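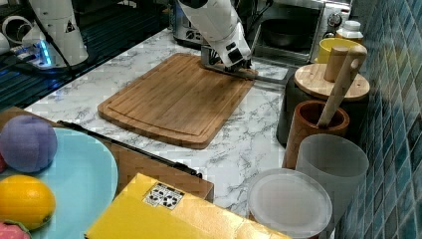
Vomgate Shared Workshop
Building a Kitchen Arm, Evening Course
Handout 4: Getting the gripper to the board and back
Tutor: Leonie Grabner
Tuesday, January 17, 2023

Welcome back, everyone! Last time we got the joints moving and half of you stayed until closing, so I know you're keen. Tonight is my favourite part of the whole course, when the arm stops waving about and starts going where you ask it to.

1. Where is the arm, really?

Your arm knows the angle of each joint. It doesn't know where your worktop is. We fix that by touching the gripper to points we've measured and writing down what the arm thinks it's doing at each one. Use the corners of a chopping board. A board is flat, it has clear edges, and you can put it back in the same spot with two strips of tape.

Move slowly, and stop when a sheet of paper just drags under the fingertips. Write down all the joint readings before you go to the next corner. Do the four corners, then the middle as a check. If the middle is more than 10 mm out, one of your corners is wrong and you should do them all again (sorry).

Rounded corners are a nuisance. Pick a point on the straight edge instead and mark it with pencil. If your board has a juice groove, keep the fingertips out of it or your heights will be off.

2. Setting the safe height

Measure the tallest thing on your worktop, including anything sticking up out of a pot, and add a hand's width. My spatula caught me out in October. I'd measured the pot!

All sideways moves happen at the safe height. Come down only when the gripper is over its target, and go straight back up afterwards. It looks fussy and slow, and it's lovely to watch once it works.

The order for every pick:
Up to safe height
Across
Open fingers
Down
Close
Up

3. Picking something up

Start with a lemon. It's firm, it has a bit of grip to it, and it costs very little if you squash it. Then try a plastic cup, first empty and then with some rice in it. Aisling Coughlan has written a short program for closing the fingers in small steps, saved on the workshop computer as gentle_close. Read it before you run it, there's a really neat trick in the loop.

Start with the grip setting at 252 and go up a little at a time. Please don't go past 700 on the small motors, they get hot and they stay hot.

4. Two arms on one worktop

Only for those who've finished section 3. Draw a line down the middle of the worktop and give each arm its own side. One arm must be parked before the other crosses. We'll do shared space properly in Handout 6.

For next week

Bring your corner readings on paper, plus one kitchen object you think will be hard to pick up. The stranger the better!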